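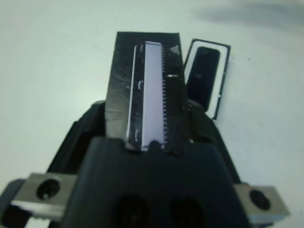
Gripper control notes, two-arm bench, 2018-04-28

Moved the grasp loop out of the Kono planner and into its own node, running at 200 Hz. The planner now sends a target width and a force limit and waits for a done flag. With the flat black plate between the fingers the wrist view loses much of the table, so the Vetarik segmenter gets a fixed mask over the gripper housing.

Glossy black parts still give poor depth. Raised exposure to 8 ms; edges are cleaner, interiors still have holes. The pose fit uses the outline only for now.

Left and right arms had separate clocks in the log. Merged under one time source. Old logs need the offset applied by hand - script is in tools/.

Head view, both arms over the table, black box and white tray between them:
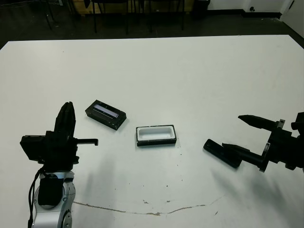
Why is the planner timeout 1000 ms when the grasp node gives up at 800?

The planner has to receive the failure flag and log it before its own timer fires. With equal values the two raced and the error code was lost.

To do: rerun the replay set with the merged clock.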